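Heffernan Work Rooms: Frequently Asked Questions
Last updated 10/9/21

These are the questions we get most often about renting desks and rooms at Heffernan. If yours isn't covered, write to the front desk through the contact form and you will get a reply the same or the next working day.

Where are you located?
The entrance is at 382 Sonness Street in Malden. The door is on the left side of the building, past the loading bay. Please don't use the loading bay door, which belongs to the print shop downstairs.

How big is the space?
The whole floor is around 3,000 square feet. It is split into an open desk area, the Hasberg room, two phone rooms, a kitchen and a storage room with lockers.

What is the difference between the open area and the Hasberg room?
The open area is for people who mostly sit at a computer. You get a desk, a chair, an outlet and a lamp. The Hasberg room is for work that needs a table and some elbow room: sorting, assembling, packing, layout, cutting patterns and similar jobs. Talking is fine in the Hasberg room. In the open area we ask people to keep it short and take calls in a phone room.

Can I stand at the tables?
Yes. Many people prefer to stand for hands-on work, and the chairs can be pushed against the wall. If you need a table raised, ask when you book. We have leg extenders, but they take a while to fit and we can't do it once your session has started.
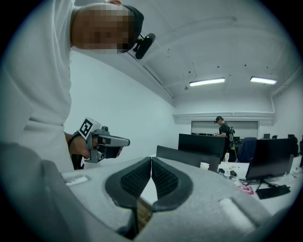
At the table in the Hasberg room. White walls and a high ceiling keep it bright.

Is the light good enough for detailed work?
For most jobs, yes. The white walls help a lot during the day. On dark afternoons in December you may want a task lamp for small parts or fine print. Lamps are on the shelf by the storage room – take one and put it back when you finish.

Does a high ceiling make the room noisy or cold?
There is some echo, mainly when only one or two people are in. We hung sound panels in the open area last year and plan to do the same in the Hasberg room. The heat comes on an hour before opening, and the room is slow to warm up on Monday-type mornings after a closure, so bring a sweater if you have an early start in winter.

How many people can use the Hasberg room?
The limit is 26, which is set by our occupancy permit. It includes visitors and children. For table work, we suggest keeping your group well under that so everyone has space to reach across.

Can I leave my things on the table overnight?
Only if you have booked the room for the next day as well. Otherwise, clear the table at the end of your session. Anything left behind goes on the lost property shelf for two weeks.

Do you rent lockers?
Yes, by the month. A locker holds a backpack and a medium-sized box. Please don't store food, paint or anything with a strong smell. If you need to keep something larger, ask about the wire cages in the storage room. There is usually a waiting list for those.

What do I need to do before I leave?
Wipe the table, sweep up scraps, return lamps and extension cords, and put the chairs back. Flatten cardboard and leave it in the blue bin by the stairs. Trash bags are under the kitchen sink.

May I cut or glue things on the tables?
Yes, on a mat. Cutting mats and a roll of brown paper are in the top drawer of the cabinet. Spray glue has to be used outside. We charge for tabletops that are scored or stained, and the amount depends on the damage.

Is there power at the tables?
The outlets are along the walls. Cords that cross the floor need to be under a rubber cover – there are four covers in the cabinet, and more in storage if you ask. Don't plug one power strip into another.

How do I book, and how far ahead?
Use the calendar on the booking page. Members can book up to 9 weeks ahead and everyone else up to four. The shortest booking is two hours, and setup and cleanup are part of your time.

Can I cancel?
You can cancel free of charge until two days before. After that we keep half the fee. If you don't show up, we keep all of it. Moving a booking to another date counts as a cancellation if it is less than two days away.

Is the building accessible?
The elevator goes to our floor and fits a wheelchair. One restroom is accessible. The lever handle on the phone room door is stiff, and the front desk can help with it until the replacement is in.

Is there parking?
There are a few spaces behind the building, shared with the print shop. Street parking on Sonness Street is metered during the day. For drop-offs you can stop by the side door for ten minutes with your flashers on.

Can I bring food?
Yes, but eat in the kitchen. Drinks with a lid are fine at the tables.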